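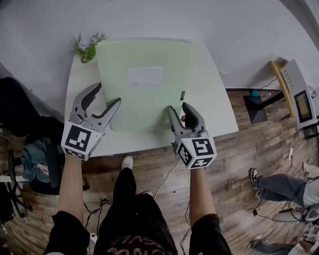

Mireille Nimri says that once the folder handling is automated, the clerks at Drullemeck will keep their hours but lose their overtime. I work the same job at the Cliltport office. Has anyone been through this? What happened to your pay?
Asked by Anas Fawzy

Kauko Pelkonen
We went through it in July. Base pay stayed the same. I used to handle 400 folders a week and now I mostly check the ones the robot rejects. It's easier on the wrists but pretty dull. Get the new job description in writing before you sign.

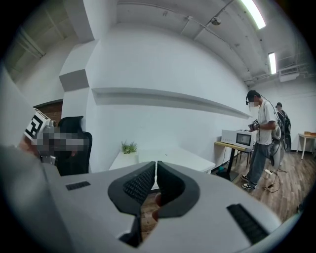
Cliltport, Aug 21, 2023
Same office as you. Overtime is gone on my shift. They offered paid training on the arms and I took it. Ask for the rate first, mine was lower than regular pay.
Sutrisno Menon

Hadi Nimri
depends on your contract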